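4.2 The bag as a unit of packing

Packing studies like boxes. Boxes have edges, keep their shape and can be counted from across a room. The anti-static bag has none of these virtues, which may explain why the earlier work in this field mentions it mainly in footnotes. At the Vosanine packing room, however, the bag is what people handle all day, and the Maltance survey form had no line for it. Staff had been entering bags under 'small box' or, in the case of one determined shift, under 'weather'.

We therefore added a line of our own and asked packers to say how each bag lay on the table before it went anywhere. The first version offered 11 answers. Packers used two of them, flat and not flat, and left the rest to us. We took the hint. The revised form keeps those two and adds a box for remarks, most of which concern the pen.

The difference matters more than it sounds. A flat bag takes up a good deal of table and almost no height; a crumpled one does the opposite, and it does so differently each time it is put down. Figure 5 gives one of each, next to an open carton on a white table. The crumpled bag is partly upright, with dark shapes showing through the film, while its neighbour has a speckled sheen and slightly wrinkled edges. On the old form they would have been the same entry.
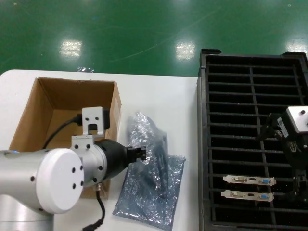

Figure 5. Two grey anti-static bags, one crumpled and one flat, beside an open cardboard box. A black grid tray is at the right.

4.3 Cartons and the question of flaps

The carton gave less trouble, though it did start the longest argument of the study. Safavi cartons were supplied in batches of 50 and made up at the table. The written procedure asks for all flaps to be folded outward before packing begins. Some packers did this. Others cut the flaps off – a practice the procedure does not mention, presumably out of shock – and reported that sleeves no longer caught on them.

We recorded both kinds as 'open'. The Wunov guidelines, which we otherwise followed, separate them, and readers wishing to compare our results with work done under those guidelines should merge their categories 2 and 5 first.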